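**Incidencia: los episodios del bloque de bornes salen descartados en la validación**
Proyecto Sellel — tarea «insertar piezas»
Abierta el 28 de octubre de 2021
Estado: en observación

Bueno, os cuento, que esto ya me tiene un poco mareada. De los 100 episodios que subimos en la última tanda, Clinon nos devuelve 90 como válidos y los demás caen con el mismo aviso: «desfase entre vista de cabeza y vista de muñeca». Yo pensaba que era cosa de la red, pero no, porque los de la tarea de doblar tela pasan sin una sola queja.

Lo primero ha sido repasar el montaje. La derecha sujeta el bloque negro de pie sobre la espuma amarilla y la izquierda va abierta a por las piezas pequeñas, la morada y la roja (la clarita también, que es tan diminuta que casi siempre se me olvida apuntarla). Todo según el guion de Vávra, vaya.

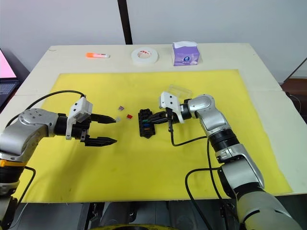 ### Lo que he probado

1. Reiniciar el grabador y volver a lanzar la tarea. Nada, sigue igual.
2. Cambiar el orden de arranque: primero las muñecas y luego la cabeza. Mejora algo, pero me siguen cayendo episodios.
3. Bajar la velocidad de teleoperación en la aproximación. Aquí sí que noté diferencia, y por eso empecé a sospechar de las marcas de tiempo.

Indrek Tamošiūnaitė me pidió por el chat que sacara también lo que ve la muñeca con los dedos casi juntos, para comprobar si el hueco entre las puntas queda centrado. Yo lo veo bien — estrechito, arriba, donde tiene que estar — y lo he adjuntado tal cual, sin recortar. 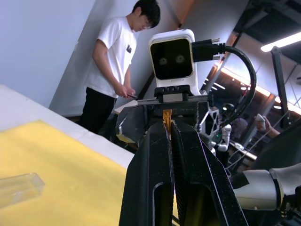
Después me puse a comparar los registros y ¡por fin algo! La vista de muñeca va 2 fotogramas por detrás de la de cabeza, y el retraso aparece solo cuando el episodio arranca con la pinza derecha ya cerrada. En los que empiezan con las dos abiertas no hay desfase ninguno. Floltlow usa el primer cierre de pinza como señal para alinear los flujos, así que si no hay cierre se queda esperando y alinea con lo que pilla.

### Apaño provisional

- Empezar siempre con las dos pinzas abiertas y coger el bloque dentro del episodio.
- Marcar los episodios descartados como «revisar», sin borrarlos, que Indrek cree que se pueden realinear a mano.

Con esto he grabado una tanda corta y ha pasado entera. Dejo el tique abierto hasta que me digan en Floltlow si se puede alinear por reloj. Si alguien más graba con el bloque, que me lo apunte aquí debajo, porfa, con el número de episodio.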